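Last updated: January

Wire basket drink stand

A wire basket drink stand is a small table display made from a mesh basket turned upside down. The flat bottom of the basket becomes a shelf for light goods, usually bags of chips, and small bottles and cans are placed under it. It is used in kiosks, break rooms and home snack corners. In the town of Dumbridge it is also known as a "Brukska", after a basket sold under this name.

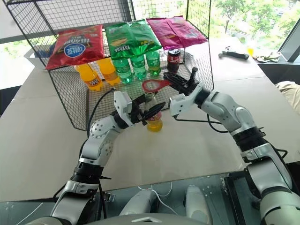

Snack bags on a black mesh basket, with orange and green sodas and a cola can below.

Arrangement

The height of the basket decides which drinks can be used. A stand of 30 centimeters takes most small soda bottles, but their caps may come close to the shelf. Bottles of one flavor are normally kept together, so that a guest can find them by color. Heavy goods are not recommended on top, as thin wire can bend with time.

Bottle opener

Many stands include a bottle opener, which hangs near the drinks.

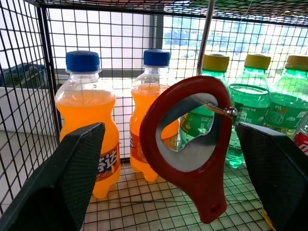 A ring opener is the common choice for this purpose. It has a metal insert with a lip, which catches the edge of a crown cap, and a handle long enough to give good leverage. Screw caps are opened by hand. The Flakero model was sold with an opener and 2 spare hooks, and weighed 410 grams without them.

Related articles
Crown cap
Başaran shelf
Snack corner
Wire basket

This site uses cookies. By continuing to read, you accept our cookie policy.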